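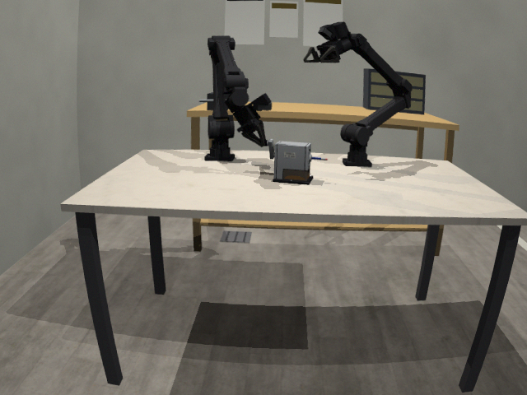
Kaede Mizuno wrote:
Count me in on team stone! I switched to a marble top for croissants last February and I'm never going back. The butter stays firm so much longer, the dough doesn't grab, and when it starts to sulk you just slide it over to a fresh cool patch and carry on. My old wood board is for bread now and it does a lovely job of that.

Asanka Pramanik wrote:
I love marble as much as anybody but I think it gets too much credit here. A stone top is only as cool as the room it lives in. My kitchen in July is a swamp, and the marble is a slightly less swampy part of it. What fixed my lamination was resting the dough in the fridge for 20 minutes after every fold, no cheating, even when it felt fine. I could roll on a door after that.

Kaede Mizuno wrote:
Please do roll on a door and report back.
But I don't agree about the room thing! Even at the same temperature, stone pulls heat out of the dough faster than wood does. Put your hand on each one and you'll feel it. Same kitchen, same morning.

Asanka Pramanik wrote:
OK, fair, you get a head start. It runs out on me though. By the third fold my slab has soaked up everything I've been leaning into it.

Su-bin Kwon wrote:
Can I ask a beginner question in the middle of all this? I used 700 grams of flour and the Gostemau cultured butter, and my layers looked great until the oven, where a big puddle of butter ran out all over the tray. Is that a countertop problem? I don't have stone, just whatever came with the apartment.

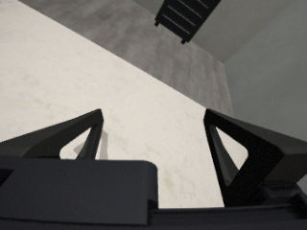 Mitsuko Hayashi wrote:
Su-bin, a puddle in the oven is nearly always proofing. Either they went in too early, or the spot where you left them to rise was warm enough to melt the butter before it ever saw the oven. Your counter is off the hook! How did they feel when you jiggled the tray?

Su-bin Kwon wrote:
I didn't jiggle the tray! I put them on top of the radiator because the recipe said "a warm place."

Mitsuko Hayashi wrote:
Ah, the radiator. We've all had a radiator batch. Try it this way next time, and I promise it works on any counter:

1. Mix the dough the night before and chill it flat, in a rectangle, well wrapped. A round lump takes forever to cool in the middle.

2. Beat the butter with the pin until it bends without cracking. I use a heavy Hoshino pin but a wine bottle is fine. You want the butter and dough to feel the same when you press them.

3. Roll in short strokes from the middle out, and brush off the extra flour before each fold. If it fights you, stop and chill it.

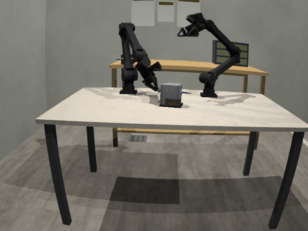

4. Shape, then proof somewhere you'd be comfortable in a T-shirt. Mine take 2 hours, sometimes more. They should wobble like jelly when you nudge the tray.

5. Hot oven, and don't open the door early. I know. I want to look too.

Pui-shan Chung wrote:
Great list, but I have to argue with number 1. Overnight dough comes out too sour and slack for me. I mix at 6 in the morning and bake the same afternoon, and the flavor is cleaner - more butter, less beer. The folks at my Cirkdale baking club are split right down the middle on it.

Mitsuko Hayashi wrote:
Less yeast, Pui-shan! Cut it back and the overnight dough behaves beautifully. I still like mine with a little tang.

Pui-shan Chung wrote:
I'll try it on Tuesday, but I'm going in a skeptic.

Su-bin Kwon wrote:
Batch two is out!! No puddle, and there are actual holes inside like a honeycomb. A bit flat at the ends, and I think I rolled them too tight. I ate 2 standing up before they'd cooled. Asanka, I did your fridge rests too.

Asanka Pramanik wrote:
That's fantastic! Flat ends are just practice. Leave the roll a little looser and tuck the tip right underneath.

Contact us | © Sendel Home Baking Forum | Back to top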